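The Bisbridge Sinfonia and the long road to Allmont

When the Bisbridge Sinfonia opens its new season in September, it will do so with a work that few in the audience will have heard before. Gisela Herrera's "Allmont Suite", written for strings, two clarinets and recorded sound, runs to 7 movements and takes its material from the hill country in which the composer grew up.

Herrera began collecting recordings long before the commission was agreed. Her archive holds 165 of them, made in farmyards, railway cuttings and the covered market at Medina. Few survive in recognisable form. A gate hinge, slowed and lowered in pitch, supplies the drone of the second movement, while the fourth is built upon the footsteps of a crowd leaving a fairground.

"I did not wish to write a picture postcard," Herrera says. "The players must be free to disagree with the recordings, and in several places they do."
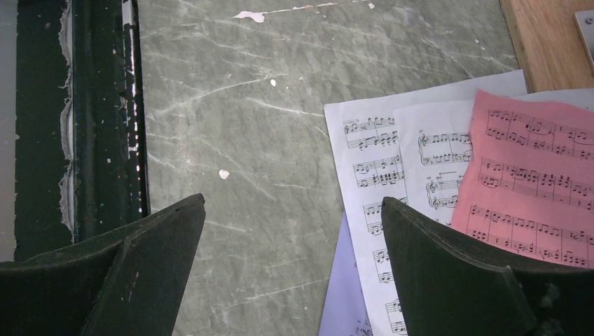 Dark green gripper fingers, open over a grey work surface.

The orchestra's conductor, Fermín Sosa, has divided the rehearsal period into two parts. In the first, the strings work without the recorded sound and learn to hold the tempo unaided. The loudspeakers are introduced only in the second, at a level well below that intended for performance. Sosa regards the fifth movement, a slow canon for violas and cellos, as the most demanding passage in the score.

The premiere will be given at the Funport, the former ferry terminal which has served the town as a concert venue since its conversion. The main hall seats 1762, and the building's long reverberation has persuaded Herrera to thin the writing for clarinets in the closing pages. A second performance will follow at Medina, where the smaller room should favour the quieter movements.

A recording is also planned. The Sinfonia intends to issue the suite on vinyl in an edition of 2501 numbered copies, coupled with Herrera's earlier Nocturne for solo viola. The sleeve notes will list the place at which each field recording was made.

Tickets for both performances are available from the Funport box office. The composer will introduce the work from the stage before the Bisbridge concert, which begins at 7.30 pm.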